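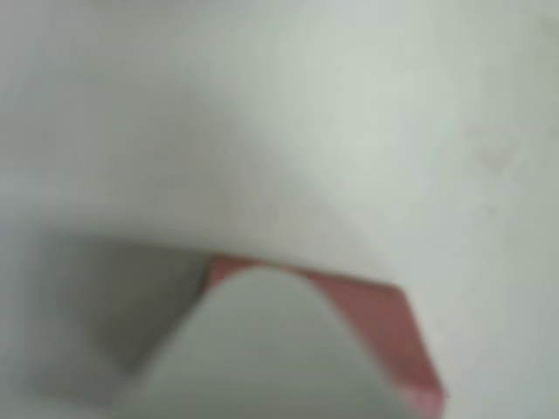
The Dindero is a tabletop arm sold for small sorting and wiping jobs, and we had one on loan from Jurkondale for 90 days. The question was whether it could take over any of the dull work at our packing bench. Flat items are the hard part. A reddish edge against a white surface, with a pale rounded shape right up close, is what a pick looks like at short range, and there is very little for software to go on.

Setup took 2 hours, most of it spent on the Charvát mounting plate, which is sold separately and should not be. The Alunia software installed without trouble. Teaching a new task means moving the arm by hand and saving each stop.

We logged 808 picks. Boxes and jars went well. Thin card was slow, and it often needed a second try. Wiping the bench was fine as long as someone had cleared it first, so the arm saved us less work than we had hoped. Folding cloth is on the feature list, but we gave up on it after one afternoon.

At 2,000 dollars it costs less than I expected, and the motors are quiet enough to talk over. For a shop that moves the same few boxes all day, I would buy it. For a house, I would wait. It can't yet do a chore from start to finish without a person nearby.

2023-01-12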